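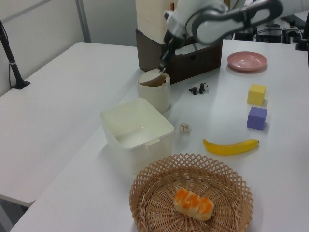

Play Food and Small Toys

Play food is the name I use for any toy made to look like something you'd eat, and for this entry I'm lumping in the bits and bobs that always end up with it: baskets, plates, little canisters, foam cubes and whatever animals have wandered over from another game. I've been writing entries for this site for a while now and this is the one I've been putting off, mostly because everyone has a strong opinion about it and mine is stronger than most (sorry in advance).

What counts as play food

The short version is fruit, vegetables, bread, eggs, cakes and the odd fish. Collectors will tell you a proper set also needs something to serve it on and something to keep it in, and I agree with them. A toy banana on its own is a toy banana. Put it near a pink plate and a basket and you've got lunch, or a shop, or a picnic, depending on who's in charge.

I don't count play kitchens themselves (the stoves, sinks and so on), which have their own entry. Tins and canisters do get in, though, as they're small enough to be carried about and they spend most of their lives with food in them anyway.

The banana

Every set has one. It's probably the easiest fruit to make recognizable, seeing as the shape and the colour do all the work, and most makers darken the tip a little so it looks like it came off a bunch. You'll find bananas in wood, felt, hollow plastic and foam. The hollow plastic ones dent if you step on them, but you can usually pop the dent back out with warm water and a bit of squeezing. The cut-in-half sort, with a hook-and-loop dot in the middle, are great fun until the dot comes unglued. Mine came unglued.

Bread

Toy bread is harder to get right than fruit, and I have a real soft spot for the loaves that try. The usual approach is a browned top over paler sides, with the top divided into segments so it looks scored or plaited or pull-apart – the loaf in the wicker basket up top is one of those, orange-brown over pale. Squishy foam versions are sold as display bakery pieces as often as they're sold as toys. They feel wonderful and they pick up every crumb and hair in the house. A damp cloth will sort most of it out.

Some people insist on slices. I think a whole loaf gets played with more, but I'll admit slices stack better and you can make a sandwich out of them.

Garlic, mushrooms and other pale things

There's a whole category of small beige vegetables that are hard to tell apart once they're out of the packet. Garlic bulbs, button mushrooms, onions, turnips, they all come out as a pale lump with a bit of a point or a bit of a stalk. My favourite part of sorting a mixed lot is arguing about these. Children don't care at all and will happily call the same piece an egg in the morning and a dumpling by four o'clock.

Baskets and bins

A round wicker basket is the classic, and the ones with an open lattice rim are the prettiest. They're light, they look right with bread in them, and they hold less than you'd think. Check the rim now and then for ends poking out, and snip them flush. Dust gets into the weave, so I take mine outside and go over it with a dry paintbrush.

For actual storage I'd go with a plain white plastic bin with an open top. It's ugly but you can wipe it out in ten seconds and you can see what's in it. I tried fancy boxes with dividers once and spent more time putting things away than anyone had spent playing with them.

Canisters with lids

A little cylinder with a round lid is worth its weight in gold. Opening it, closing it, getting the lid on crooked and having another go, that's an entire afternoon for a two-year-old. Go for a lid that lifts straight off. Screw lids frustrate the little ones, and a tight press-on lid ends up being opened by a grown-up 40 times before dinner. If a lid sits tilted when it's on, have a look inside, because there's nearly always something sticking up.

Foam cubes

Foam cubes aren't food, I know. They turn up in every play-food box I've ever bought second-hand, so they're in the article. Yellow and purple seem to last the longest in our house (the green ones vanish). They get used as cheese, butter, cake, jelly and grape something-or-other, and they're quiet when dropped on a hard floor, for which I'm very grateful. They do tear if a dog gets hold of them.

Panda figurines and other customers

Somebody has to eat all this. Small animal figurines are the usual customers, and pandas are a popular pick as the black and white shows up well against nearly anything. They come in standing, sitting and climbing poses. The standing ones topple easily if the feet are narrow, so if you're after a panda that stays up, look for a wide base. One up and one down is the normal state of any pair I've owned.

Check the size before handing them over to anyone under three. Small figurines and small children's mouths are a bad mix.

Makers and sets

The sets I know best are these:

Addale Market Basket: soft pieces, nice colours, a bit light on vegetables. Comes with a basket and no plate, which drives me up the wall.

Predberg Pantry: catalogue number 2551, the one with canisters. Up to 40 pieces depending on which version you find, and the older version has the better bread.

Strickland Picnic: plates in several colours, cups and 7 kinds of fruit. The plates have a shallow raised rim, enough to stop a toy grape rolling off.

Clostititz: wooden only, lovely and heavy, and dear. I own 5 pieces and I guard them.

None of them match each other in scale. You'll get a strawberry from one set as big as a loaf from another, and I used to mind this a lot more than I do now.

Cleaning

Plastic goes in warm soapy water, then out on a tea towel. Wood gets a barely damp wipe and no soaking, ever. Foam can be squeezed through soapy water and pressed between towels, but give it a good long while to dry before it goes back in a closed box – a full day at least, longer if it's humid out. Felt I spot clean and hope for the best. I do the whole lot every March and always swear I'll do it more often.

Finding a place for it

Keep it low and keep it where the play happens. A small table against a wall works well, with a bin at one end and the basket near the front where little hands can reach. I've also had good luck with a sturdy wooden box as a pretend counter or oven, especially the kind with an opening at the front.

Filed under: Toys & Games, Pretend Play, Household Odds and Ends

Related entries
Play kitchens
Wicker and how to mend it
Felt fruit
Building blocks (foam)
Tea sets
Toy animals, small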